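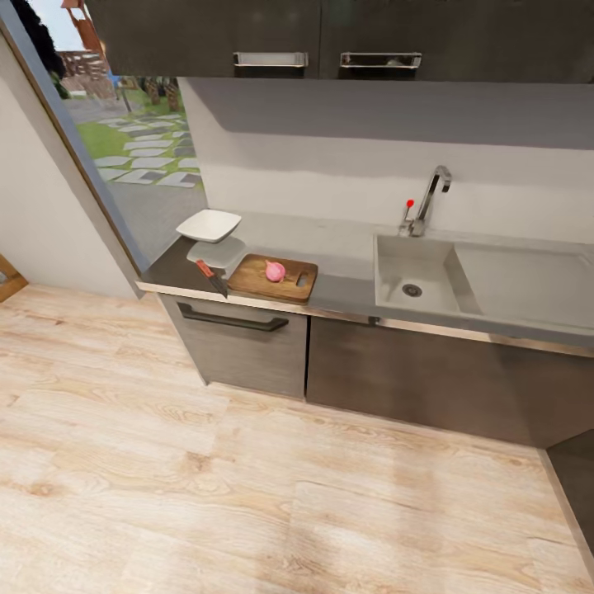 ## Tuning up the Ikwood kitchen cell

I've spent most of January in the simulated kitchen, and I'm a little fond of it by now (I'd take that garden view over mine any day!). Before our arm goes back to chopping practice, the cell needed a proper tune-up, so I started with the counter. The onion sits on its board, the red-handled knife next to it, and I gave all 3 of the loose-object groups new friction values. The old ones let the bowl creep whenever the physics ran for more than 30 seconds.

Then I ran 1000 resets overnight on the Willus build. Two came back with the knife sunk into the countertop – a collision mesh problem, and a quick fix once I'd found it. The sink is next on my list, and that faucet spout needs a better collision shape before I let the arm near it. If you're on the Quartey branch, please pull before you start anything new.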